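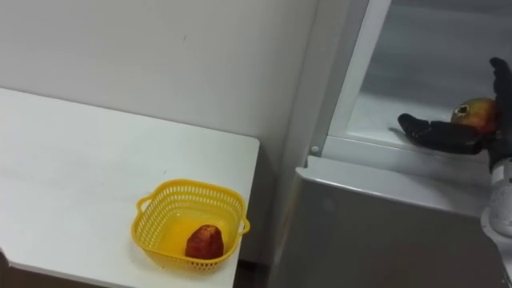
Print this page | E-mail this to a friend

Filed under: Short Fiction > Workplace

Clause 68

Zdenka Perić read the clause aloud, as the procedure required.

"An item shall be deemed stored when it rests on the shelf under its own weight and no part of the hand is in contact with it."

"So it isn't stored," said Hidayah Hidayat.

"It is held. There is a separate code for held."

The Erkano unit kept its fingers above the shelf and the apple in its palm. Under the Bristum rules a hand inside an open appliance had to stop before release and wait for an operator to confirm. Hidayah was the operator. Zdenka was the witness. The witness could not confirm, and the operator could not sign the sheet.

"What about the red one in the basket?"

"Pending. One item in transit at a time. Clause 2."

Hidayah found the form, number 3138, and entered the word held. The form asked for the maximum time an item might remain in that state. The July revision had left the box blank. The earlier version, written by Ritchie before he moved to Wurnel, gave 3000 seconds and no reason for the figure.

"Which one applies?"

"The later one."

"The later one doesn't say anything."

Zdenka turned back two pages and then forward again. "Then there is no maximum," she said. "The clause about leaving the door open does have one, though. Nine minutes."

They both looked at the door clause. It referred to refrigerators in use. A note defined in use as containing at least one stored item.

Hidayah put her thumb over the confirm key. "If I press this, the nine minutes start."

"Correct."

"And until then?"

"Until then it is a cupboard," said Zdenka, and wrote down the time.

This site uses cookies. By continuing to browse you agree to our use of them. Accept | Find out more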